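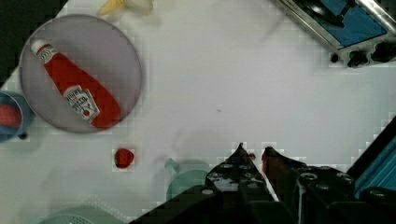
A ketchup bottle on a plate at the new play kitchen table in the Wandberg Family Center.

Wandberg Family Center Opens Play Kitchen Table

WANDBERG – The Wandberg Family Center has added a play kitchen table to its ground-floor activity room, the center announced on September 23, 2022. The table is open to children of preschool age and their families during regular center hours, at no charge.

The purchase was approved in May as part of a $2,000 allocation for indoor play. According to the center, $635 of that amount was spent on toy food, dishes and containers. A further $200 has been set aside for replacing worn or missing pieces over the coming year.

"Families asked us for a place where children could set a table and put things away again," said Ida Lindemann, director of the center. "Sorting and serving are familiar from home, and children take to them quickly."
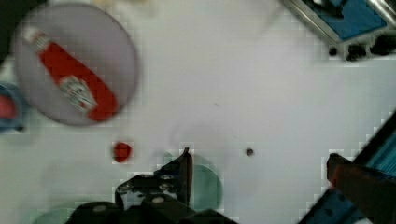 The plate and ketchup bottle, with a small red piece on the tabletop nearby.

The table has a white top, and the pieces are kept few enough for a small group to share. Staff members change the selection from time to time – breakfast items one week, fruit and vegetables another – and store the remainder in a cabinet in the hallway.

Nabila Subramaniam, who coordinates the early childhood program, said the table will also be used in guided sessions. Children will be asked to name the foods, match them to a bowl or plate, and clear the surface before the next group arrives. Each session is limited to eight children, accompanied by 2 adults.

Parents are asked to leave real food and drinks outside the activity room. Pieces found elsewhere in the building may be returned to the front desk.
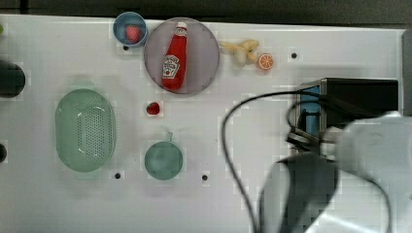 Donations of Toy Food and Dishes

The center is accepting toy food, bowls, plates and colanders in good condition. Items should be clean, complete and free of cracks. Pieces small enough to be swallowed cannot be accepted, nor can anything made of glass.

Donations may be left at the front desk with a note giving the donor's name. Questions about larger gifts, including shelving and children's chairs, should be directed to Timo Strobel in the center office.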